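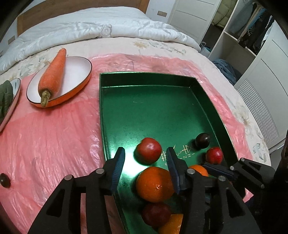 Mieke says fruit should never go in a closed bag overnight, and she said it again on the phone this morning before I had told her anything about what I bought. She wants the plums kept away from the apples too. I said I would see.

Wednesday, by Karim Nimri

Up at seven. Walked to the Clamer market before the rain. Oranges, apples and plums from the usual stall, a carrot and some greens from the one by the gate. I paid with a 30 and got very little back. The oranges are heavier than last week's and smell of something when you scratch the skin.

The kitchen is still out of use. The new floor went down yesterday and the man from Willems said to stay off it until tomorrow night. So the bedroom is the pantry for now. I spread the pink plastic sheet over the bed to save the bedspread and put the food out on that. The fruit went in the dark green tray, the one with the gold print on the bottom. The carrot got an oval dish and the greens got a second dish. I pushed the duvet up to the headboard to make room.

The tray is deeper than I remembered. I had been using it for letters. It wiped clean with a damp cloth, and the walls are high enough that nothing rolls out when I sit down on the edge of the bed.

I did not follow Mieke on the plums. They are in with the apples. If they go soft by Friday I will cook them.

Lunch was bread and cheese at the desk. Wrote to Grivham about the sink, which is still on order. The reference number ends in 283 and I had to give it twice. They say next week.

In the afternoon I went through the clothes on the open shelves. The green padded jacket stays out, it is cold enough in the mornings now. Refolded the sweaters. I want the bottom drawer of the chest for dish towels until the kitchen is back, but it sticks, and I gave up on it after a while.

A-yeong came by at four with a jar of barley tea and stayed an hour. We talked about her exam and the bus strike. She thinks I should paint the kitchen before anything goes back in. She is probably right, but I have no paint and no wish to buy any.

Supper will be the carrot and the greens, if Bijan lets me use his stove. The fruit has to come off the bed before I can sleep in it. I think the tray can go on the floor by the window.

Comments

Cor Prins: We lived out of the bedroom when ours was done. Crumbs for a month. Put the plums on the windowsill.

Bijan Kordestani: Stove is free after six. Bring the carrot.

Mieke Van Leeuwen: I read this. Take the plums out of there.

Contact | Copyright Kundlow Diaries | Back to top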